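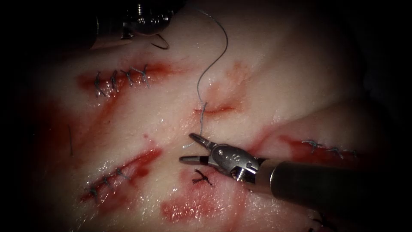

Skills corner: Is the interrupted stitch worth all those knots?

Every February somebody at Drudport asks why we still start people on interrupted stitches when a running stitch is so much quicker. This year it was Taner Dursun, and he had a point. I have read plenty of handouts that call the interrupted stitch "safer" and leave it at that. Safer than what, and in whose hands?

The usual case goes like this. Each stitch is tied and trimmed by itself, so one bad knot costs you one stitch. Fine. But a row of poor knots is still a row of poor knots, and I've seen trainees get very proud of a row that came undone with a light tug. Even spacing looks good on the pad. It tells you little about tension.

Short cuts at different angles make a better test than one long straight one, in my view. Three incisions closed with grey-blue thread and a fourth with the thread just through it will show you a person's weak angle sooner than any score sheet. Saadet Gezer disagrees and wants all cuts parallel for the first 2 sessions. We'll try it her way in the spring group and see.

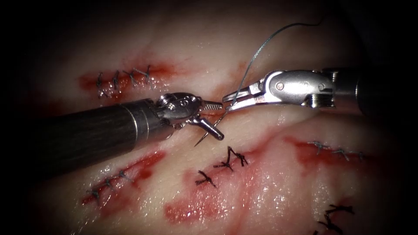 Page last changed: November 2022

The other old argument is where to hold the needle. Jozef Groen's notes say two thirds of the way back from the point, every time. I'd treat that as a starting place. With a thin curved needle in the left jaws and the thread in the right, how the point is facing matters more to me than an exact fraction, and a needle held nicely at the wrong angle will still drag through the tissue.

Tail length: Jozef says short. I say long enough to find again.

Hülya Işık has the revised practice sheet, all 7 pages of it, which is 5 more than anyone will read. Ask her for a copy, or pick one up in room 242.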